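The Great Key Migration

I lost my car key on a Friday morning, with one shoe on and a piece of toast in my mouth. It was in the fruit bowl, under a lemon. I'd already looked in the fruit bowl twice, but I hadn't looked under the lemon (who looks under the lemon?), and by the time I got out the door I'd missed the ferry and most of a meeting.

I've always been a putter-downer. Keys go wherever my hand happens to be when I start thinking about dinner: the edge of the bathtub, the dryer, once the butter shelf. My grandmother kept hers on a nail by the back door for her entire adult life and never said a word about it, and I used to think that was a little sad. Now I think about that nail all the time.

So this February I went looking for a home for my keys, and wow, there is a lot out there! Gavano, the design store downtown, has a wall-mounted walnut tray with a leather lining and a little slot for your mail, and it costs $417. I stood in front of it for longer than I'd like to admit. Pliken makes a cabinet with a door, which is lovely if you're a person who closes doors. And the folks at Lepik will build you an entire entry wall, bench and all, starting at $2,285, and they'll bring you a sparkling water while you think it over.

I went home and thought about adhesive hooks.

You know the kind. White square base, a bit of wire, a sticky back. Mine came from Cakano, the hardware place by the bus depot, and I paid $14 for the lot. They stick up in a diamond, which I found fussy on the package and have come to like very much, especially on plain gray.

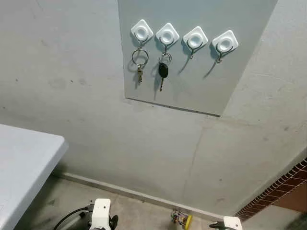
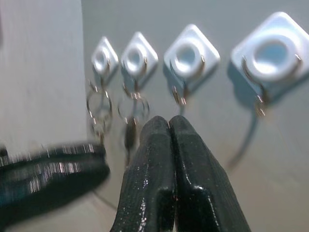
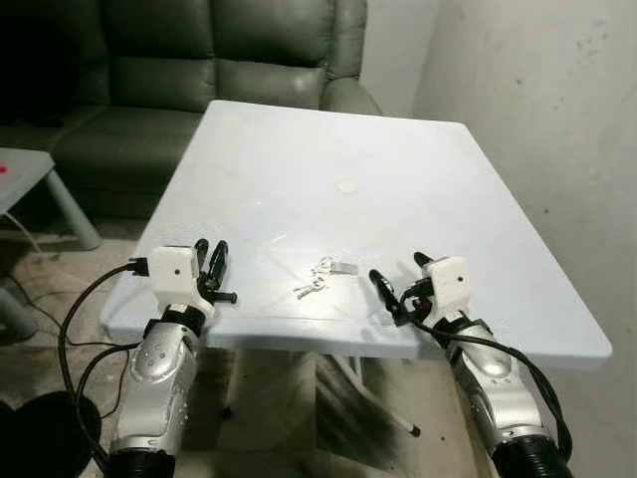
From top: a bunch of keys and a car key on the first two hooks; the row of four from another angle; a small bunch and its flat metal tag on the white table.

The table was the real problem, by the way. Any flat surface near a sofa is going to collect keys, and a white plastic one practically begs for them. I'd drop mine there, sit down for a minute, and an hour later they'd be under a magazine. I still do it some nights. The difference is that I now get up again before bed and hang them where they belong, grumbling the whole way.

A few things I learned, if you're tempted. Clean the wall first and let it dry completely before you stick anything to it. Leave more space between hooks than you think you need — key bunches are wider than they look, and they tangle. I like one bunch to a hook, with the car key by itself, so I can grab it half asleep. And put a tag on anything you don't use every week. I had 2 keys in a drawer for years that I was scared to throw away, and I still couldn't tell you what they open.

Height matters too. I tried mine at eye level with painter's tape before I peeled anything, and it felt like hanging a picture, so I moved the tape down until my hand landed on it without my thinking. Do that with your coat on and a bag over your shoulder, because that's how you'll be standing most of the time.

I do still visit the walnut tray at Gavano. It's beautiful, and the leather smells wonderful, and I would absolutely put a lemon in it.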